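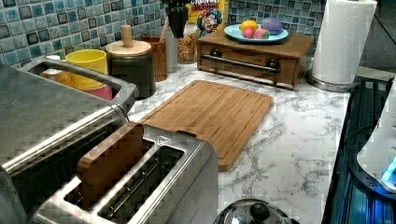 Numo Game Controller for Phones

The Numo is a clip-on controller for playing games on a phone. It stretches to hold most handsets, with or without a thin case, and plugs straight into the USB-C port. There is no pairing step and no battery to charge.

It has two sticks, a D-pad, four face buttons and four shoulder buttons. All of them can be remapped in the Kamano app, which stores up to 10 layouts. Touch-only games work too, once you place each button over the matching spot on the screen.

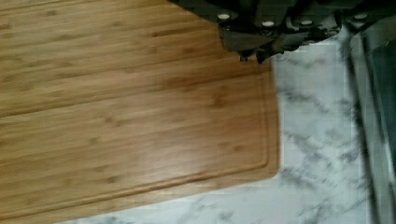
Layouts for role-playing games usually need more buttons than the controller has. Hold the left shoulder button to switch to a second set, so a full skill bar fits without reaching for the screen. Derama Online and Poirier Racing both come with a layout already loaded.

The app's list of supported games now stands at about 2,000. New titles are added each month. The May update brought 17 role-playing games and fixed stick drift in menus.

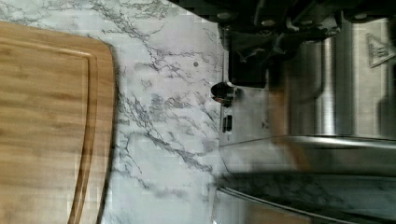 1 min read

Requirements: Android phone with USB-C, version 9 or later. Tablets are not supported. The phone can be charged during play through the port on the right grip.

In the box: controller, two spare stick caps, short cable, quick start card.

Customer reviews
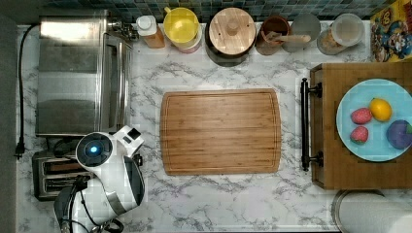

Zhiqiang Zhong: Good sticks, and the second button set works well in raids. The D-pad is stiff for fighting games. I wish layouts could be shared between two phones.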